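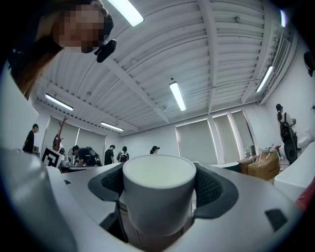
Monday, August 31, 2026
Lemden workshop notes
4 min read

Cups all day. Gray straight ones first, the ones with the pale inside, then whatever else was on the back shelves. Writing this up before I go home or it won't get written.

Shelf sheet said 607 gray. Got 539. That's 68 short, did the bottom two shelves again and still 68 short. Not broken, or if they were no one wrote it in the breakage book. My bet is they went out with the Villanueva order in May and got booked as white. White is over on paper, haven't finished counting white so can't say by how much. Will not touch the sheet until that's done.

Do NOT correct the sheet in pencil please. Somebody did that in May and I spent half an hour working out which figure was the old one.

Rims. Ran a thumb round every one, slow but it finds more than looking does. Most are fine. The rough ones are nearly all from the Dratow cartons, the ones with no inner dividers, so they've been knocking against each other rim to rim. Wrapped the worst in newsprint and put them in the crate marked SECONDS by the sink. Not for sale, not for the kitchen either. If you want to practice labels on something use those.

Outside wall marks easily. Pencil comes off with a damp cloth. Marker doesn't, tried dish soap, tried baking soda paste, tried leaving the paste on through lunch. Ghost of it still there. So no marker on the gray ones, not even on the bottom, put a sticky dot in the box lid instead. The dots we have leave glue behind if they sit in the sun on the cup itself so lid only.

Color matching under the ceiling lights is hopeless after 4 or so. Inside of the cup reads greenish by then, by the door in the morning it was closer to plain off white. Same cup, I carried it back and forth. Had two piles going, "green inside" and "white inside", and when I took them both to the door they were one pile. An hour gone. From now on sort inside color in the morning, at the door, and do the rims and bases in the afternoon, you don't need good light for those.

Bases: rounded edge at the bottom so they roll a bit if they go over. Lost nothing today but it was close twice. Cups stand on the folded towel, not on the bare bench. The bench slopes toward the window end, always has.

Stacking. They don't nest. Straight sides, so you get one on top of another rim to base and it feels ok at three high and then it isn't. Two high on the shelf, one high in transit. Card between layers. The Clirkis card is too thin, folds under the second layer, and the stuff off the old shipping boxes is better. Cut a pile of squares from that, they're under the bench in the flat tray. Cut more when it gets low, the knife is back in the drawer with a new blade.

Weighed a full carton, packed our way, lid on. 1,181 grams over the empty carton with newsprint, and the next one close enough that I didn't bother with a third. Goes on the shipping form as is. The scale needs its battery cover found, it's running with tape.

Fill line. Villanueva want to know what it holds "to a comfortable level" whatever that is. Measured to the brim and then to a finger below. Wrote both on the card over the sink, with a date so we know which batch. They'd asked if they could print a number on the menu, I'd say no until we've done a few from another carton.

Washing: 800 more coming from Dratow, no date on it, and they'll need a rinse before they go anywhere, last lot had carton dust in every one. Sink rack isn't big enough. Thinking the two long wire shelves across trestles, towels under, cups upside down but propped at one side so air gets in. Upside down flat leaves a ring of water on the rim and then it dries to a mark. Try it with a couple dozen first.

Also ordered: newsprint, towels (the cheap ones), tape, sticky dots of a different kind. Didn't order dividers. Price was silly. Asking Clirkis if they do a heavier card before we go down that road.

Floor under the back shelves swept, found a lot of packing crumbs and the missing tape gun. Shelf labels redone on that side, left to right: gray, white, tall, odd. The "odd" shelf is a mess still and I'm leaving it.

Tomorrow
- finish white count, then fix the sheet in pen, both lines at once
- breakage book back on its string by the door
- ask Dratow for dividers or at least to pack rims the same way up
- pull one carton from the top shelf and check the rims, didnt get up there today
- fill line again, second carton
- trestles, are they still at the other unit??

One gray cup left out on the towel on purpose, it's the reference for color. Leave it there.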